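Member Services > Digital Commerce Working Group > Minutes

Posted in June by the Secretariat, Duangkaew Retail Cooperative

MINUTES OF THE DIGITAL COMMERCE WORKING GROUP

Held in the second-floor meeting room, Duangkaew central office, and by conference line. The meeting was called to order at 9:35 a.m. A quorum was present. The Chair presided and the Secretary recorded.

Present: the Chair, the Secretary, the Finance Officer, the Catalog Manager, the Warehouse Manager, the Customer Service Lead, two member store representatives, and the account manager from Mirkavero (for items 3 through 5 only).

Apologies: the Marketing Officer.

1. Minutes of the previous meeting

The minutes were approved with one correction. Under item 6, "returns window" should read "returns portal." The Secretary will reissue the page.

2. Matters arising

2.1 The duplicate shipping confirmation emails reported by the Customer Service Lead have stopped. The matter was closed.

2.2 The member store in Teltgate has now supplied its sales tax registration and may be switched on as a pickup location. The Catalog Manager asked that the store's opening hours be confirmed in writing before the location goes live, as the hours on file differ from those on the store's own page.

2.3 The contract for product photography remains unsigned. The supplier has asked for a change to the cancellation terms. The Finance Officer is reviewing the wording and will respond before the next meeting.

3. Replacement of the checkout

3.1 Mirkavero presented its progress on the new checkout. The guest checkout, saved addresses and gift card pages are complete on the test site. Split payment between a gift card and a bank card is not complete. The account manager stated that the delay arose from the way the present store records partial refunds.

3.2 A member store representative asked whether customers would be required to create new passwords. Mirkavero confirmed that existing accounts would carry over, but that customers with saved bank cards would need to enter them once more.

3.3 The Finance Officer asked that order numbers continue in the present sequence. Mirkavero agreed to this and will show a sample order export.

3.4 The Working Group discussed the date of the changeover. The Chair favored a Sunday, when order volume is lowest. The Warehouse Manager objected that the dispatch desk is not staffed on that day and that any orders stuck between the two systems would not be noticed until the following morning. After discussion it was agreed that the changeover will take place on a Sunday, with two dispatch staff on paid call.

Resolved: That the changeover proceed on the terms set out in 3.4, subject to split payment passing acceptance testing.

4. Catalog clean-up

4.1 The Catalog Manager reported that 2429 product records have been reviewed. Of these, 226 have no weight entered and cannot be given a correct shipping price. They currently ship at the flat rate, and the loss on heavier items falls on the cooperative.

4.2 The Finance Officer proposed that records without a weight be hidden from the store until corrected. The member store representatives opposed this, noting that several are steady sellers. A compromise was reached -- the records will stay visible but will be limited to store pickup.

4.3 The category tree was discussed at length. Cleaning supplies are at present listed under both "Household" and "Kitchen," and customers who filter by price in one do not see the products in the other. The Catalog Manager will merge the two listings under "Household" and place redirects on the old addresses so that existing links and search results continue to work. 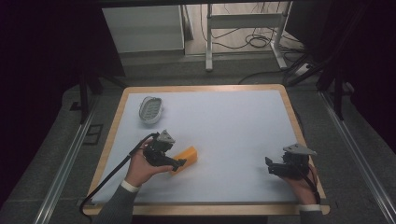

Work table with hand-held grippers and a sponge block.

4.4 It was noted that product titles are not consistent in the use of sizes. Some give the size first, some last, and some give it only in the description. The Working Group adopted the order of brand, product, size, color. The Catalog Manager will circulate a one-page guide to all member stores that enter their own products.

5. Stock feed from Lurkum

5.1 The Warehouse Manager reported on the stock feed between the Lurkum inventory system and the online store. The feed runs once every hour. During the spring promotion, 26 orders were accepted for products that had already sold out. All were refunded, and each customer received a letter of apology with a credit.

5.2 Mirkavero offered two remedies. The first is to run the feed every ten minutes, which would require a larger hosting plan. The second is to hold back a small reserve on fast-moving products, so that the store shows them as sold out before the shelf is empty. The Warehouse Manager preferred the second for its low cost. The Customer Service Lead preferred the first, and stated that a reserve would lead to complaints from customers who can see the product in a member store on the same day.

5.3 The Chair asked for a written quotation for the larger hosting plan. In the meantime, a reserve will be applied to promoted products only.

The account manager from Mirkavero left the meeting at 10:50 a.m.

6. Customer service report

6.1 The most frequent question received by email concerns the delivery estimate on the product page. The estimate counts from the date of dispatch, while most customers read it as counting from the date of order. The Customer Service Lead proposed the wording "Arrives by," followed by a date. The proposal was accepted.

6.2 The returns portal is in use at all member stores except one, which continues to accept paper forms. The Secretary will write to that store.

6.3 The Customer Service Lead requested access to the order history screen for part-time staff. The Finance Officer had no objection provided that refunds remain restricted to full-time staff. Approved.

7. Budget

The Finance Officer tabled the statement of spending. Spending on paid search is above plan and spending on photography is below plan -- the latter only on account of the unsigned contract. No transfer between lines was requested. The statement was received.

8. Other business

8.1 A member store representative asked whether the online store could accept orders by purchase order from schools and churches. The Chair asked that this be placed on the next agenda with a short paper on credit terms.

8.2 The Warehouse Manager gave notice that the loading dock will be closed for one morning while the door is replaced. Carriers have been informed.

9. Next meeting

The next meeting will be held in the same room at 9:30 a.m. Papers are to reach the Secretary one week in advance.

The meeting was adjourned at 11:40 a.m.

Actions

Secretary: reissue corrected page; write to the store using paper forms.
Finance Officer: respond on photography contract.
Catalog Manager: merge cleaning supplies listings; set redirects; circulate title guide; confirm Teltgate hours.
Warehouse Manager: apply reserve to promoted products; arrange call cover for changeover.
Mirkavero: complete split payment; supply sample order export; quote for hosting.

Comments (3)

storefront_member
Will the pickup-only limit in 4.2 show on the product page, or does the customer find out at checkout? We would much prefer the product page.

Secretariat
The notice will appear on the product page, next to the price.

eastside counter
Please send the title guide as something we can print. Our back office computer does not open the shared folder.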